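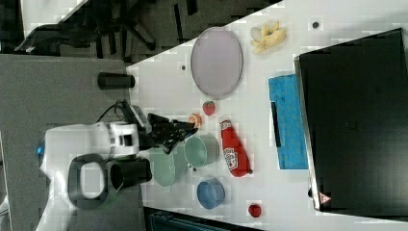 Fewer demonstrations, better table clearing, robot group reports

News > Research > Robotics

Jul 31, 2019

A robot arm taught to tidy a table does the job more reliably when almost half of its lessons are thrown away, according to a report released by the Torkotik laboratory. The group collected 2116 demonstrations of a person guiding the arm through simple jobs with crockery and food items, then used a new sorting method, called Karar, to decide which of them the arm should learn from. It kept 1199.

The arm trained on the smaller set did better on every one of the test jobs than the same arm trained on the full collection. The largest gains came where things stood close together, such as a cup beside a bottle or a bowl with something in front of it.

"We had been telling ourselves that the answer was more data," said Wanting Bai, who led the work. "We set a target of 2000 demonstrations and went a little past it, and the results had stopped improving well before that. Some of the last batch made things worse."

The work was done on a white table with a white arm at one side, fitted with a black gripper with angular fingers and a small camera module at the wrist. The items are the sort found in any kitchen: an oval plate, cups in green and blue, a pale green bowl, a red ketchup bottle, a folded blue towel, and small pieces of fruit including a strawberry, an orange slice and a toy bunch of bananas. They are put down in a different arrangement before each attempt, and the bottle may be upright or on its side.

In each demonstration an operator steers the arm by hand controls while the system records the camera view and the movements of the joints. A learning program then tries to copy what the operator did. The approach is widely used and works well when the operators all behave in much the same way. Difficulties start when they do not.

Torkotik used eight operators over the course of the collection. Some reached for a cup from above and closed the gripper on the rim. Others came in low and took it by the side. Both are sound ways to lift a cup, but a program that sees equal numbers of each may settle on a path between the two, and that path ends with the fingers knocking the cup over. The group saw this often enough in early tests to have a name for it in their notes, "the halfway reach".

Earlier attempts to deal with the problem have mostly relied on a person watching the recordings and marking the poor ones. Torkotik tried that first. Two members of the group marked the same batch separately and disagreed on a large share of it, mainly over demonstrations that were slow or untidy but ended with the item in the right place.

Karar leaves the judgement to the program. It trains several small copies of the controller on different parts of the collection and asks each of them to predict what the operator will do next in recordings it has not seen. Where the copies agree with one another and with the operator, the demonstration is kept. Where the copies agree among themselves but the operator does something else, it is set aside. The third case, in which the copies disagree with each other, is the one the group spent most time on.

"If the copies disagree, it can mean the demonstration is bad, or it can mean it is the only one of its kind and you badly need it," said Hjalti Holst, who wrote most of the software. "The towel was like that. We had few towel recordings, and the first version of the method threw nearly all of them out. The arm then had no idea what to do with cloth."

The present version checks how many similar recordings there are before it drops one. If there are few, the demonstration stays in and is listed as a gap, so that the operators know what to record next. Holst said the list of gaps had been more useful day to day than the sorting itself. It showed, among other things, that hardly any recordings had the arm picking up a small item from close beside the plate, and that the far side of the table had been neglected by all the operators.

Most of the recordings that were dropped showed nothing obviously wrong. A good number had a pause in them, where the operator stopped to think or to look at the item from another side before carrying on. To a person watching, the pause does no harm. A program copying it learns that stopping is part of the job, and the arm may then stop for good. Removing those recordings cured most of the stalls seen in the earlier tests. The group also tried simply cutting the pauses out and keeping the rest, with mixed results – the arm no longer stalled, but it tended to close the gripper too soon.

Fruit proved easier than expected and the bottle harder. Lying on its side, a bottle can roll when touched, and the arm trained on the full set often followed it across the table without catching it. The arm trained on the Karar set was more likely to lower the gripper first and close it afterwards. It still failed when the bottle lay with its cap towards the arm, and the report says that no amount of sorting helped there. The group puts this down to the wrist camera, which loses sight of the item in the last part of the reach.

There are limits to the result. All the tests were run on one arm at one table with one set of items, and the report makes no claim about other settings. The sorting also takes time. Training the small copies kept the laboratory's computers busy for longer than training the final controller did, and the whole step has to be repeated whenever a large batch of new recordings comes in. Bai said a lighter version was being tried in which only the new recordings are checked, though it misses cases where a new recording shows up a fault in an old one.

The report compares Karar with random selection as well. When 1199 demonstrations were picked at random from the full set, the arm did slightly worse than with all of them, which suggests that the size of the set alone does not explain the improvement.

The work was paid for by the Gunnlaugsson fund, with computing time from the software firm Zikel. Zikel had no part in the tests and has not said whether it plans to use the method. The laboratory intends to release the sorting program, the full collection and the list of kept and dropped recordings together, so that other groups can try their own rules on the same material.

The next round of recording is planned for November. It will follow the list of gaps, starting with the towel and the far side of the table, and the operators will be asked not to agree on a style beforehand. Bai said the group had considered giving them a written guide to how each item should be held but decided against it for now.

"A guide would make the recordings neater, and it would also hide the problem we are trying to study," she said. "People who use these arms outside a laboratory are not going to read our guide."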